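Protecting a worktop with cloth

Last revised January 17, 2019

A cloth cover protects a bench or table from scratches and stops small parts from bouncing off a hard surface. It will not protect against heat, solvents or sharp blades. Use a cutting mat for knife work and a steel tray for anything involving a flame.

Choosing the cloth

A close, smooth weave is easier to brush clean than felt or fleece, both of which hold swarf and sawdust. Mid-tones are the most practical. Steel screws are hard to find on grey, and black shows every thread. Wermont sells a plain cotton drill by the metre that wears well. The Floda cloth is cheaper but frays quickly if left unhemmed.

Cutting and hemming

Wash the cloth once before cutting, as cotton shrinks. Measure the top, then add 20 cm to both length and width. This leaves a drop of 9 cm on each side after a 1 cm single hem. Press the hem before sewing. Iron-on tape will do for light use but comes away after a few hot washes.

Fitting

Wipe the top with a damp rag and let it dry completely. Lay the cloth with the grain running along the longer side. Smooth it from the centre outwards, using the flat of the hand. Fix the two short ends first, then the long sides. Spring clips are adequate on tops up to 6 cm thick. On thicker tops, use drawing pins on the underside. Do not use double-sided tape on varnish.

Where a vice, bracket or lamp post stands close to the edge, the cloth will tend to bunch. Cut a slit from the hem to the fitting and oversew both sides of it.

Cleaning

Brush daily and vacuum weekly with the upholstery nozzle. Blot oil with kitchen paper, cover the mark with cornflour, leave overnight and brush off. Wash at 40 degrees. Fröhlich stain soap removes most grease marks if worked in before the wash.

Turn the cloth end for end every April and October so that wear is spread evenly. Replace it when the weave becomes thin enough to show the top beneath.

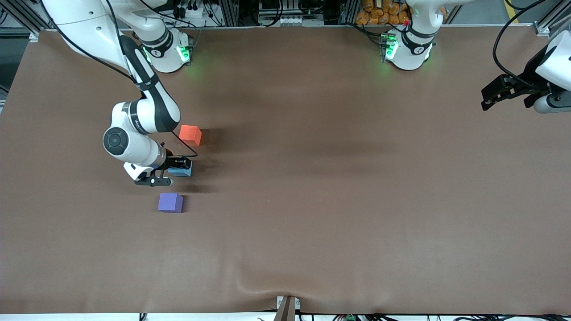
Store spare cloths rolled on a cardboard tube. Folded cloths keep their creases, and small parts collect along them. The Imness tube is long enough for most benches, or ask a carpet shop for an offcut.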